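Prukura Gallery Support Desk – Ticket 130

Subject: Reading room bookings closed early for the Baumgartner lecture

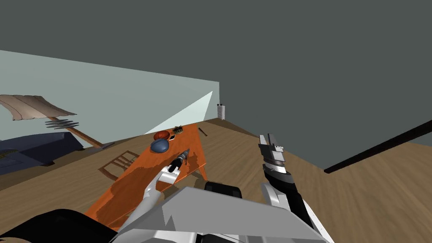

Rendered view: table with orange wood finish, two robot arms

Status: Resolved
Priority: 2
Opened by: Ching-wen Wu, Public Programmes, Seltville
Service affected: Kivus booking pages

Report
The booking page for the February lecture and book launch in the Baumgartner reading room shows the event as full. The room is licensed for 47 seated guests and the door list holds far fewer names than that. Members of the public have written to the programmes office asking to be placed on a waiting list. The page for the exhibition tour on the same evening is working as expected.

Support, 10.15
The report has been received and the fault reproduced. The public page displays "No places remaining" in both language versions. Please do not delete the event and create it again, as existing confirmations would lose their link to the door list.

Support, 11.40
The event was copied from last season's translation seminar. The copy retained the seminar's block of reserved places for partner institutions, and these do not appear on the door list. The block has been removed. The page may continue to show the old message until the overnight refresh.

Ching-wen Wu, 12.05
Thank you. The page now offers places when viewed from the office, but a colleague at the art school still sees the event as full. The publisher's guests must also keep their seats – they were entered by hand and have not received a confirmation message. Kindly advise whether they are safe.

Support, 14.30
The publisher's guests are held under "Invited" and were not affected by the change. Entries made by hand do not generate a message unless the box marked "Notify guest" is ticked. Messages can be sent from the guest list without altering the booking.

The refresh has been run manually. Please ask your colleague to reload the page and confirm.

Ching-wen Wu, 15.10
Confirmed from the art school. The invited guests have now been notified, and 2 of them have asked for step-free seating. This has been passed to front of house.

Support, 15.25
Noted. The copying guidance for Kivus has been amended to state that reserved blocks are carried over and must be checked before an event is published. Ticket closed with the agreement of the reporting office.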